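Compressed air line sizing for a small shop – 82 ft run, pressure drop at far end
Clostness Workshop Board > Air, Dust and Power

lhladun
Posted in May, 7:40 am

Moving into the back unit in Bredomham and I need to run air from the compressor closet to the far bench. Straight run is 82 feet with four elbows. Compressor is a used Jineck, 16 CFM at 90 psi according to the plate. Worst load is a die grinder, and sometimes a second person on a blow gun.

My plan was 1/2 inch copper, type L, one straight line with drops where I need them. The landlord's fitter wants to go to 3/4. Is the larger pipe worth the money at this length?

Lesia

rima_o
Posted 8:15 am

Go to 3/4. At 16 CFM the 1/2 inch line will work, but you will see the loss at the bench when both tools are open, and the elbows add equivalent length on top of the 82 feet. The difference in pipe cost is small next to the labor. You only want to hang it once.

Slope the main toward the far end and put a drain leg there.

T_Hrynyshyn
Posted 9:02 am

Disagree on the reasoning. Most of the drop people complain about is in the last ten feet: a 1/4 inch hose, a cheap quick coupler and a regulator with small ports. I measured mine with a gauge on each side of the coupler while the grinder was running, and the coupler was worse than the entire main.

Use 1/2 inch pipe, 3/8 hose and high-flow couplers. Put the savings into a better dryer.

rima_o
Posted 9:20 am

Both can be true. Couplers can be swapped in a minute. The main cannot.

lukian.h
Posted 11:48 am

Two things not covered yet.

First, take each drop off the top of the main and bring it down in a U, so water in the pipe stays in the pipe. Tees pointing straight down will feed condensate to the tools.

Second, put a ball valve at the start of every drop. We have one on each branch and can work on a bench without bleeding down the 127 gallon receiver.

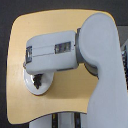 ratihm
Posted 1:05 pm

Re: drops off the top of the main

This advice gets repeated everywhere and I think it is overrated if you have a refrigerated dryer. Once the air has been dried below room temperature, there is very little left to condense in the main. I have bottom tees on a Mykhailiuk manifold and the bowls stay dry all summer.

What matters more is cooling the air ahead of the dryer. A few feet of bare copper up the wall with a drain at the base takes out a lot of water.

lukian.h
Posted 1:31 pm

Until the dryer fails or gets bypassed for service. The U costs two extra elbows per drop.

ratihm
Posted 1:44 pm

Two elbows per drop, plus the joints, plus the leaks at the joints. I would spend that on a drain that works. But fine, it does no harm.

lhladun
Posted 4:10 pm

Thanks. No dryer at first, only a filter and a water separator, so I will take the drops off the top. Leaning toward 3/4 for the main and 1/2 for the drops.

Would a loop back to the closet help? I have enough ceiling for it.

T_Hrynyshyn
Posted 5:26 pm

On one compressor and two users, no. A loop splits the flow two ways and helps when many stations draw at once. You would double the pipe and gain a number too small to read on a shop gauge.

If you still want less sag on short bursts, add a small secondary tank near the far bench. Check its rating against your relief valve setting and give it its own drain.

rima_o
Posted 6:03 pm

Agree with Tamara on the loop. Leave a capped tee at the far end in case you extend later. Pressure test with the drops closed and leave it overnight. Soap every joint before you paint anything.

lhladun
Posted 6:30 pm

Capped tee added to the drawing. The fitter quoted 500 for the labor with me supplying pipe. I will post gauge readings from both ends once the grinder is hooked up.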